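**Shift log, Trenent floor, 30 Dec 2025**

The Sivdale contract paid by the episode. An episode was one task from start to finish, done with a gripper in each hand. Lift, carry, set down, release. The target was 40 per shift. Before July the same floor had been an assembly hall, and Lutfa Herath had worked there for 27 months putting shelves together. Now she moved a table lamp.

The procedure ran to one page. Keep the marker cubes in view of the head camera. Close the jaws slowly. Do not hurry the release — a bad release voids the episode.

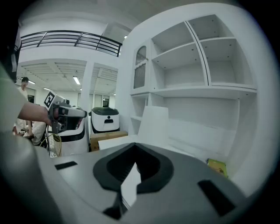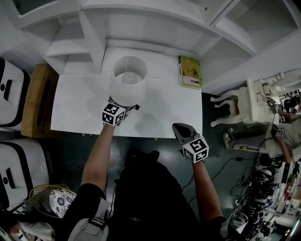
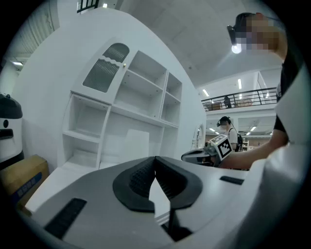

Debnath read the log that evening and wrote under it that the page left out the wrists. The pay grade had gone up, he wrote, and the lifting was lighter, but the old job had let a person put a thing down any way she liked. Now each small habit of the hand was either data or an error. He asked whether she had noticed herself doing it at home.

She had. She had picked up a cup on Sunday terms and put it down on Sivdale terms, straight down, with a pause before letting go. She did not write this in the log.

She wrote that episode 1533 was void because of an early release, and that the left gripper needed its jaw checked. She wrote that the Lirkley units were due on the floor after the break and would run the lamp task first. The staffing line for that week showed 2 names. Hers was one of them, under a new title, Reset Operator. The duties were given as returning objects to their start positions between runs.

She asked in the margin whether the start positions had been written down anywhere.

Debnath answered that they had not. Everyone had been going by where she left things.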